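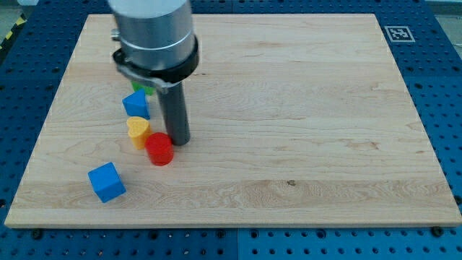 Visit notes, Vokia open day, Gevine site
Monday, May 27, 2024

Typing this up on the train before it all runs together. Went to see the Ginunell kit, the tabletop pushing package Vokia has been mailing us about since November. Short version: I liked it more than I thought I would, price is still a problem, don't order yet. Long version below.

## Getting in

Sign-in slow. One printer for badges, it jammed. Parking at the back by the loading dock, not where the email said. Group of 11 in my slot, mostly schools and small shops, a couple of packaging people who left before lunch.

Talk first, 40 slides, skipped most of it in my notes. The one useful slide was the list of what comes in the box versus what you're expected to have already. Asked for a copy. They said it would be emailed.

## What the kit is

You bring the arm. Ginunell gives you the rest:

- pusher rod and the collar it clamps into
- maple work board, bolts down to a perforated table
- printed tags so the camera knows where the board is
- set of plastic blocks
- the software, one seat, one year

The rod is just a rod, round at the bottom. No fingers, nothing to open or close. Whole idea is the arm slides stuff where you want it instead of picking it up. For our sorting bench that is most of the job anyway, we lift things out of habit.

Blocks are toy type, bright colors. Cube, cylinder, heart, a triangle prism. I rolled my eyes at the heart but it's a fair test, a push on one of the lobes doesn't send it where you'd guess. The packaging guys asked if you can use your own parts. Yes, but you have to teach each one, and the teaching tool is a separate license. Wrote that down and underlined it.

## The demo

Three tasks on the bench. Push one block to a spot, push a block without touching its neighbors, then line a few up.

First one fine. Did it over and over, no complaints.

Second one is where it got interesting. With blocks bunched up close the software takes its time, plans a way around, sometimes backs off and comes in from the other side. Slow. I'd call it careful if I was selling it. One run it clipped the cylinder and the cylinder rolled off toward the edge, operator reset by hand. They did not hide it, which I gave them credit for.

Lining up was so-so. Good spacing, but the last block ended up crooked two times out of the four I watched. They say the next release handles rotation better. Everybody's next release does.

Noise: hardly any. You can talk normally next to it.

## Setup time

Vokia says 4 hours from crate to first push, with an arm already mounted. I asked one of the schools in our group who had the older version and they said it took them most of two days, but one of those was finding the right bolts. The board needs to sit dead flat and stay put. If it shifts you redo the calibration, no way around that.

The tags are plain black and white prints. You can print spares on an office printer. They have to lie flat, no curled corners. Matte paper, glossy gives trouble under bright lights. Our lights are bright.

## Rowbotham collar

Second room was the Rowbotham collar, sold as an add-on. Quick swap between rod lengths. Swap itself took seconds, nice click. Didn't see that it does anything for us, we'd use one length and leave it. Also it only fits two arm families and ours isn't on the sheet. They are "looking at it".

## Money

- Ginunell kit, base: they would not put a number on the slide. Quote on request.
- Spare board: $331
- Spare rod and collar: $424
- Teaching tool license: yearly, also on request

Spare board seems steep for a peice of maple. Asked if we could cut our own. Answer was you can, but the support plan doesn't cover it. Support plan is phone and email, business hours, no weekend. We run Saturdays.

## Lunch etc

Sandwiches, decent. Coffee ran out. Had a good talk in line with a woman from a community college who runs the older kit in an intro class — she says students get a push working the first afternoon, and that the manual is bad but the help forum is okay. She'd buy again, but only the base kit.

## Open questions for them

1. Is our arm supported, in writing
2. Real price for base plus teaching tool, year one and year two
3. Does the software keep running if the seat lapses, or does it lock
4. Max weight for a pushed part. Got two different answers from two people
5. Can it work on a board bigger than theirs. Our bench is wider

## Where I land

Worth a loaner if they'll give us one. They mentioned a 30 day trial, didn't say who pays shipping. I'd want it on the sorting bench with our actual parts, the flat ones and the caps, and I'd want somebody from second shift to try setting it up cold from the manual. If that goes ok then talk money.

Brochure and the parts sheet are in the blue folder, will drop it on the front desk tomorow. Parking receipt is in there too, needs to go to accounts.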